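Premari packing floor: what the assisted lines mean for your shift

The first two assisted packing lines at the Wikeck site went live in August, and the third is being fitted now. Several people have asked what is changing, what is staying, and where the training recordings come in. The answers so far are set out below.

What has been installed

Each assisted line has two fixed arms on the outfeed side of the mixed-goods conveyor. The arms pick single wrapped items from the belt and place them in the order tray. A packer stands at the end of the line, checks the tray against the order, corrects it where needed and closes it. The old arrangement had four packers per line picking by hand from shelf bins.

The arms run on the Osirero control software, which stops both arms when the light curtain is broken. Restart is from the packer's station only. Supervisors can't restart a line from the office, and that will stay the case on line three.

What the numbers look like

An assisted line is rated at 900 items an hour. In the first full month the lines did not hold that rate through a whole shift. Most lost time came from two causes: items lying on top of each other on the belt, and soft bags that the fingers closed on without lifting. Line one logged 170 stops in its worst week. Clearing a stop takes a packer a few seconds in most cases, but the interruptions add up, and packers on that line reported that the work felt more broken up than hand picking did.

Maintenance has since changed the belt spacing and slowed the infeed. Stops are down on both lines. The rated figure on the wall display will be replaced by the actual hourly average, as requested at the July floor meeting.

Changes to roles

No positions have been removed. Packers who came off lines one and two have moved to tray checking, goods-in, or the recording group. Hours and pay grades are unchanged for all three. Anyone moved to a new task gets 14 hours of paid training before working it alone, and the training has to be signed off by the person receiving it as well as the trainer.

Reaching and bending are reduced at the checking station. Standing time is not. Anti-fatigue mats are on order and a sit-stand stool is on trial at line two — please fill in the card at the station if you have used it. Eye strain from the order screen has also come up. The screens can be tilted and the text size changed from the settings menu, and each packer can save a preference under their own login.

The recording group

The group now has 18 members. They record picks with a hand-held gripper, and the recordings are used to train the arms on items they handle badly. The work is done away from the line, including in home settings, with ordinary goods on ordinary surfaces. Mixed snacks are the priority at present: bars, bagged pastry and small wrapped cakes piled together in a tray, where one has to come out without dragging its neighbours along.

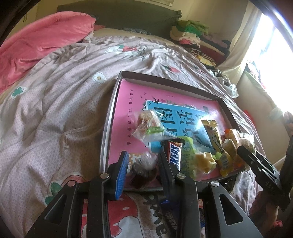

Experience on the packing floor has been useful in this work. Former hand packers tend to take a bar by its narrow sides and a pastry bag by the seal, and they leave a crushable item until the things resting on it have been moved. Those habits were never written down in the old work instructions. They are now being added to the Osirero item sheets, with a note of which shift supplied them.

Recording sessions count as normal working time. They are capped at two hours in any one shift, as the trigger grip is tiring on the hand, and members alternate with floor work. Only the hands, the tool and the goods are meant to be recorded. If a face or a personal document gets into a recording, report it and the whole recording will be deleted.

Line three

The arms for line three were supplied through Sfakianakis and are bolted down. Guarding and wiring come next, then test running on the evening shift with no live orders. During test running the walkway between lines two and three will be closed, so use the goods-in side to reach the lockers.

A question session will be held in the canteen on Tuesday at 2:30 pm, repeated at 9 pm for evenings. Written questions can go in the box by the time clock.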